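Sturnley Linen Project
Progress report to the Bremari Fund, for the period ending in June

Dear friends at Bremari,

Thank you again for your patience while we got the Zurthorpe room up and going. It has been a busy stretch, and a happy one – the shelves are full and the towels keep coming in faster than we had dared to hope. We took in 2,303 donated towels over the period, and 1,166 of them have already gone out to families in Sturnley, washed, folded and tied in bundles.
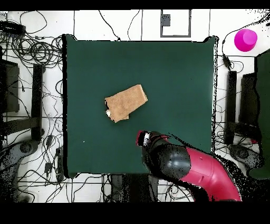
Folding took us longer to settle than washing did, I must admit. Everybody learned it at home and everybody learned it differently, so we spent a good while agreeing on one way that suits the small sizes as well as the big bath sheets. A rough rectangle like the tan one on the green surface is fine for the sorting stage, and we only square things up when the bundles are made.

Your grant also paid for the new shelving from Ngcobo, which holds up to 200 bundles and has freed the hallway at last.

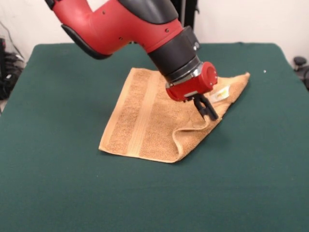 Hand towels are what families ask for most, and we run short of them every month. We would dearly like to put part of the next payment toward buying them new, in the same sort of looped terry as the tan one laid out on the dark green felt, as it goes with nearly everything we are given. Our first order would be for 30, and we will send you the supplier's quote with the accounts.

With warm thanks from all of us at the Sturnley Linen Project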